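Dicas para cuidar do equipamento de hóquei em casa
===

O equipamento de hóquei chega a casa molhado e fica, na maior parte das famílias, fechado no saco até ao treino seguinte. É assim que aparecem o cheiro, o bolor nas luvas e a ferrugem nas lâminas. As dicas desta página servem para hóquei no gelo e, com poucas alterações, para hóquei em linha.

## Secar

Abra o saco assim que entrar em casa. Tire tudo, incluindo as fitas, as meias e a toalha que ficou no fundo. Pendure as peças separadas umas das outras, de preferência num estendal de chão com as barras afastadas. As caneleiras ficam de pé, com o forro virado para fora. As luvas secam com os dedos para cima e o punho bem aberto; um pau de vassoura cortado aos bocados e espetado numa tábua faz um bom suporte.

Não use o radiador nem o secador de cabelo no quente. O calor endurece a palma das luvas e descola o forro do capacete. Uma ventoinha na velocidade mais baixa, apontada ao estendal, chega para secar tudo durante a noite.

Nos patins, retire as palmilhas e puxe a língua para a frente. Jornal amachucado dentro da bota absorve bem, mas tem de ser trocado passada uma hora. Se ficar lá até de manhã, a bota continua húmida.

## Lâminas

Passe um pano seco nas lâminas ainda no balneário e outro em casa. As proteções rígidas são para andar, não para guardar: retêm água e enferrujam o aço. Para o transporte, use capas de tecido turco.

Se já houver pontos de ferrugem à superfície, esfregue-os com uma borracha abrasiva fina, sempre no sentido do comprimento e sem tocar no fio. Para retirar rebarbas depois de afiar, uma pedra de grão 2000 com uma gota de óleo é suficiente. Duas passagens leves de cada lado, com a pedra encostada à face da lâmina. Limpe o óleo antes de guardar.

Os parafusos e rebites do suporte merecem uma verificação por mês. Se a lâmina mexer com a mão, não patine com ela.

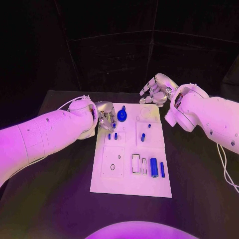

**Kamala Venkataraman**
Responsável pela secção Casa e Oficina

## Lavar

Quase tudo o que é almofadado pode ir à máquina: cotoveleiras, ombreiras, calções e caneleiras, depois de retiradas as partes de plástico que se soltam. Feche todos os velcros antes, ou vão agarrar-se às camisolas. Programa delicado, água fria, metade do detergente habitual e nenhum amaciador, que deixa uma película no forro e faz com que demore mais a secar. Centrifugação baixa.

As luvas com palma de pele natural devem ser lavadas à mão. Encha uma bacia com água morna e um pouco de detergente para lã, mergulhe-as, aperte sem torcer e repita com água limpa. Se a etiqueta indicar palma sintética, podem ir à máquina dentro de uma fronha.

O capacete não vai à máquina. Tire os parafusos da grelha, lave a concha com uma esponja e água com detergente da loiça e limpe as espumas com um pano húmido. A viseira limpa-se só com água e um pano de microfibra. Os limpa-vidros com amoníaco estragam o tratamento antiembaciamento.

## Cheiro que não sai

Misture uma parte de vinagre branco com três de água num pulverizador e aplique no forro das luvas e dentro das botas. Deixe secar ao ar. O cheiro a vinagre desaparece quando a peça seca. Nunca junte lixívia à mistura.

O bicarbonato funciona no saco vazio: polvilhe o fundo, feche, espere uma noite e aspire. Nas luvas não o recomendo. Fica nas costuras e forma uma pasta com o suor.

## Stick e fita

Tire a fita velha da pá quando começar a levantar na ponta. Se deixar cola, esfregue com um pano e um pouco de álcool. Comece a fita nova no calcanhar e avance para a ponta, sobrepondo metade da largura em cada volta. Alise com o cabo de uma colher.

Nos sticks de madeira, lixe as lascas antes de pôr fita nova. Nos de compósito, passe a unha ao longo do cabo: uma fissura que se sente com a unha já não tem arranjo caseiro.

## Guardar no fim da época

Lave e seque tudo, mesmo o que parece limpo. Ponha uma camada fina de óleo nas lâminas e embrulhe-as em papel. Guarde os sticks deitados ou pendurados pela pá, longe da caldeira. O saco fica aberto, numa prateleira, nunca no chão da garagem.

Volte a verificar as correias do capacete e os atacadores antes do primeiro treino da nova época.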